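Rombridge returns hall, sorting cell 2
Walk-round checklist, May, with comments

Carried out on the early shift, starting at 6.40, before the cell was switched to full speed. Marks used: OK, PART (partly in order), NO (not in order), N/A. The comments are the inspector's own and were not agreed with Skellier, who supplied the cell, or with site management. Copies to the hall noticeboard and the shift office.

Section A. Before anyone goes near it

A1. Guard gates close and latch. OK
Both gates checked. The one on the packing side needs a shove. It needed a shove last time and was written up then as "monitor". Monitoring a stiff gate does not free it.

A2. Emergency stops within reach of each working position. PART
Fine at the infeed and at the outfeed. The person clearing rejects has to turn round and take two steps to get to theirs. The drawing shows the reject bench on the other side, where it stood before the cages were moved. Either the bench goes back or the button comes to the bench.

A3. Stops tested this month and signed for. NO
The sheet is signed. The test box is blank. I pressed them all myself and the arm stopped each time, so the marking is for the paperwork, but the paperwork is the only thing the next shift has to go on.

A4. Floor marking visible. PART
Worn through at the corner where pallet trucks cut across. People now walk inside the line there because they can't see it.

A5. Lighting at the bench. OK

Section B. The gripper and what it is asked to hold

B1. Fingers free of cracks, glue and tape residue. OK
Label glue had built up on one pad. Cleaned on the spot. Nobody on nights has been shown how, and the cleaning kit lives in a locked cupboard on days.

B2. Fasteners tight, none missing. OK
Checked by hand with the power locked off.

B3. Thin and flat items held without slipping. PART
Cards, sleeves and leaflets remain the weak spot. Skellier's handover notes call this "within normal variation". On the bench it means a person bends down to fish a gift card out of the tray.

B4. Mixed trays separated correctly. PART
The returns stream is whatever customers send back: film cases, cards, toys, things with no packaging left. The sales demonstration used clean boxes of one size. I would like to see the acceptance test run again on a tray taken straight off the lorry.

B5. Simulation results compared with the real cell. NO
Planning screens were used to set the pick rate. The target for thin items came from simulated picks, and there is no record of anyone checking it against the hall. Please supply one before the target is used in anybody's review. 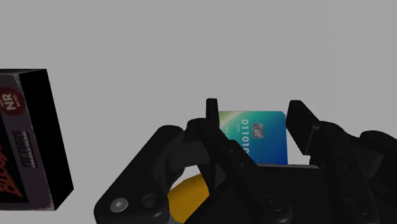
Does the cell mean fewer people are needed on the returns line?
Fewer on the sorting belt, more at the reject bench, and the total on the rota has come down faster than the work has.

The rota is outside a safety checklist, I have been told. I disagree, for the reasons in section C.

Section C. The people working beside it

C1. Enough trained staff on shift to clear rejects safely. NO
The plan allows for 2 people at the bench. On this visit there was one, who was also covering the printer. When the tray fills, the cell slows and a light comes on over that person's head for the whole hall to see. People hurry under that light. Hurrying next to a gate that needs a shove is how hands get hurt.

C2. Rest breaks taken as planned. PART
The old belt stopped when the team stopped. The cell carries on through breaks, so whoever comes back finds a full tray. Several people told me they cut their tea short to avoid it. Suggested fix: pause the infeed for the break. Skellier confirm it can be done from the panel. Management are "looking at the effect on throughput".

C3. Lifting and reaching. PART
The heavy lifting at the infeed has gone, and credit where it is due, shoulders are better for it. The reject bench has brought in a lot of small reaching and twisting at one height. The bench does not adjust. It should.

C4. Training given and recorded. PART
The introduction from Skellier lasted 40 minutes. It covered starting, stopping and who to ring. Clearing a jam was left to a handout, and the handout shows an older gripper from the Tuncer range with a different release. Take it down.

C5. Agency staff included in training. NO
They are put at the bench because the job is thought to be simple. It is the position closest to the arm.

C6. Noise at the bench. OK
Measured 73 dB(A) with the cell running. Quieter than the old belt, and people say so.

C7. Use of camera records. NO
The cell logs each reject with a time and a picture of the tray. Hands appear in some of these. There is no notice saying who looks at them or how long they are kept. A supervisor quoted the log to a worker in a talk about speed. If the records are for fault finding, write that down and stick to it.

Section D. When it goes wrong

D1. Lock-off procedure posted and followed. PART
Posted, yes. During the visit the arm stalled on a bag and was cleared through the gate with the cell paused but not locked off. When I asked, I was told a proper restart takes too long. I timed it with the team: 25 minutes from lock-off to full speed, most of it the self-check. The procedure will be skipped as long as that comes out of the shift's target. Take stoppages out of the target.

D2. Fault phone line answered. PART
Skellier's line is answered in office hours. Nights get a recorded message and an email address.

D3. Near misses reported. NO
The book has no entries since the cell went live. The site notice calls this a good record. I was told of several near misses in a single tea break, so I would call it an unused book. A spare has been put at the reject bench with a pen tied to it.

D4. Manual fallback available. PART
The old tables are still here, folded behind the cages. Trays can be sorted by hand if the cell is down, provided the people who know the codes are still on the shift. Fewer are each time I visit.

Actions

Lock-off time removed from shift target. Owner: site management. Before the next walk-round.
Emergency stop moved to the reject bench. Owner: Skellier.
Infeed paused at breaks, on trial for a month. Owner: shift office.
Jam-clearing training for everyone on the bench, agency included, with the cell in front of them. Owner: Skellier and shift office.
Old Tuncer handout withdrawn. Done during the visit.
Written rule on camera records. Owner: site management.
Floor marking renewed at the corner. Owner: buildings.
Gate on packing side repaired. Owner: buildings. Second time of asking.

Note on the Nanorbridge extension

There is talk of putting the same cell into the Nanorbridge hall on the strength of the results here. The results I have been shown are pick rates. I have not been shown stoppages, reject bench hours or sick days, and I would want all of them on the table before anyone signs. Anyone at Nanorbridge who wants to see the bench working should come at the end of a shift, when the trays are full.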